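Dasumberg workroom gallery, November 2018

Welcome, and thank you for finding your way to this page. I've been promising to put one up since September, when we moved the long table into the back room at Dasumberg and I started getting letters and messages asking what it looked like with everything in place. It has taken me far longer than it should have, partly because I'm slow with computers and partly because I kept stopping to rearrange the shelves, but I do hope you'll have a wander through and feel a bit as though you'd popped in for a cup of tea.

The idea for the dark corner came from Riaan Chauke, who had the same arrangement in his old room at Cundum and was forever telling me how much kinder it is to pale things. He was quite right! I'd spent years squinting at white bits on a white worktop, and clear film on white was worse still (I once lost a whole strip of it and found it stuck to my own sleeve after supper). Now there's a dark tabletop with black behind it, and anything light or see-through stands out beautifully: the little pale tool with the pointed tip, the crumpled, lavender-tinged dome, and the wrinkled clear film lying on the table, which catches every bit of light going. 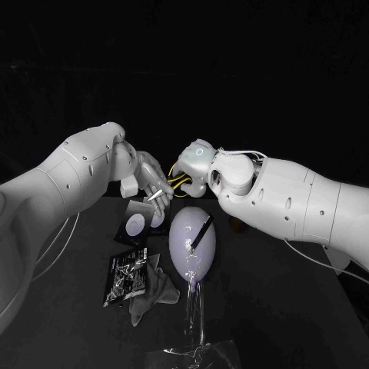
A fine, tapering tip against all that black.
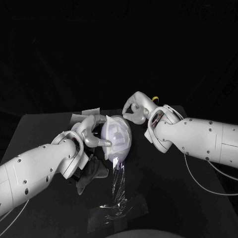 I should say a word about the cloth, as so many of you have asked. We tried three sorts before settling. The first was a cotton that went grey almost as soon as we'd hung it, and the second had a sheen that showed up every lamp in the room. The one we kept came as an end-of-roll from Matoušek, where they were very patient with me while I held piece after piece up to the window. It cost 416 crowns, hemming included, and I'd gladly have paid more. I give it a going-over with a soft clothes brush on most mornings, always from the top down, and I've stopped worrying about the creases, which come back however carefully I press them out.

The table was the larger expense at 2340 crowns, and getting it up the stairs is a story I'll save for when we next meet. It wipes clean with a barely damp cloth, though I find that dust settles on it if you so much as look at it, so the cloth lives on a hook by the door. Clear film is the other thing to watch. Once it's flat on a dark surface it can cling very stubbornly, and I've learnt to lift it slowly from one corner with a fingernail and have a biscuit if it gets the better of me.

Some of you will remember the old catalogue drawers from Stideo. They've come with us, all 47 of them, and they're along the wall opposite the window with their labels still in my mother's handwriting. I mean to do a separate page for those once I've decided whether to clean the brass handles or leave them be. Riaan says leave them, and I'm coming round to his way of thinking, but if you've a strong opinion do write and tell me. The kettle's on the left as you come in.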